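Granero: registro abierto de recetas de pan con masa madre

Versión del 3 de agosto de 2021
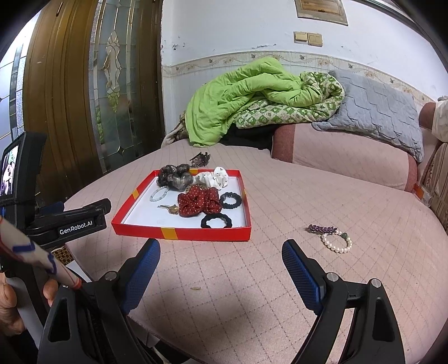 ¿Qué contiene Granero?
Un conjunto de 200 recetas de pan con masa madre, escritas en español y guardadas en un solo archivo de texto separado por tabuladores. Cada línea es una receta y cada columna es un dato de ella.

Columnas
id: número de la receta, de 1 a 200.
nombre: el nombre que le dio la persona que la envió. No lo corregimos, tampoco la ortografía.
harina: tipo principal de harina. Si son varias, van separadas por punto y coma.
hidratacion: porcentaje de agua sobre el peso de la harina. Una receta con 100 lleva el mismo peso de agua que de harina.
reposo_min: minutos de reposo antes del primer plegado. El valor más frecuente es 30.
horno: temperatura en grados centígrados.
notas: texto libre, puede estar vacío.

Origen de los datos
Las primeras 101 recetas vienen del cuaderno Beddoe, que pasé a mano al ordenador. Las demás llegaron por el formulario de la página Clornedo, que estuvo abierto hasta noviembre. En el cuaderno el agua está medida en tazas y la he convertido a gramos con la tabla que está en el archivo medidas.txt. Quien prefiera otra conversión puede cambiar la tabla y ejecutar de nuevo el script convertir.py.

Problemas conocidos
En las recetas de centeno, la columna hidratacion no cuenta el agua de la masa madre. En las de trigo sí la cuenta. Quiero unificarlo, pero todavía no he decidido cuál de las dos formas es mejor.
Algunas recetas del formulario dicen solamente «horno fuerte». En este caso la columna horno está vacía y la frase original se conserva en notas.
Hay nombres repetidos. Para identificar una receta conviene usar siempre el id.

Uso
El archivo está en UTF-8. Al abrirlo con una hoja de cálculo hay que elegir el tabulador como separador, porque las notas contienen muchas comas.

Licencia
Se permite copiar, modificar y publicar los datos si se menciona Granero como fuente. Las correcciones se envían por el mismo repositorio, con el id de la receta en el título del mensaje y una sola receta en cada mensaje.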